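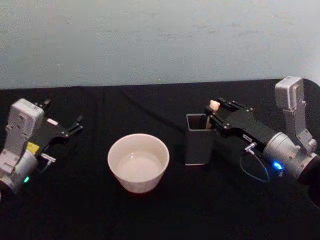

Figure 3. White ceramic bowl with a pale liquid in its lower part, on black cloth.

4.3 Contrast between vessel, contents and ground

The two earlier sections dealt with clear drinks in glass, where the position of the liquid line can be read through the wall of the vessel. Opaque tableware gives no such line. The only evidence of how full a bowl is comes from above the rim: the outline of the liquid surface, the width of dry wall left showing between surface and rim, and whatever the surface reflects. When the contents are close in color to the glaze, the first two cues weaken together and the third carries most of the judgment.

Figure 3 shows the case. The outer contour of the bowl separates cleanly from the black cloth, and the thin rim can be followed without effort. The inner boundary, where a milky, light grey surface meets white ceramic, is a much smaller step in brightness. A soft reflection on the liquid helps to mark it as a separate surface. The shadow on the lower right of the outer wall gives the form of the bowl but says nothing of its contents.

We used a black ground throughout this part of the study. In pilot work with a light grey tablecloth, raters tended to confuse the near edge of the rim with the edge of the liquid, an error that had to be removed before contrast inside the bowl could be studied by itself. Cloth was preferred to painted board as it produced less glare, at the cost of small folds that changed whenever the table was reset. Folds were smoothed by hand between trials - those near the back edge were left alone if they did not reach the bowl.

Raters judged fill level as a fraction of bowl depth, on a printed scale with 4 marked steps. A total of 679 judgments were collected, of which 200 concerned white bowls with pale contents. The remainder covered white bowls with dark contents and dark bowls with either. Each rater saw every combination at three fill levels, in an order drawn up beforehand by Castillo and Ye. Scoring sheets were checked by Espiritu, who had no part in preparing the bowls.

Low fills proved the hardest in the pale-on-white condition. The taper of the wall is one likely source of the error. A shallow pool in a tapered bowl covers less area than the same depth would near the rim, and raters who reason from area will place it too low. Raters who reason from the dry wall should be less affected, provided they can find where the wall ends. Several wrote on their sheets that they could not, and had used the reflection instead.

Two limits apply. The bowls came from a single maker, Stinetti, and a glossier or more textured glaze may behave differently. Lighting was also held fixed within each session, so the value of the reflection as a cue cannot be separated from the direction of the light. Salazar and Estrella take up the second point in Section 5, using the same bowls under a movable lamp.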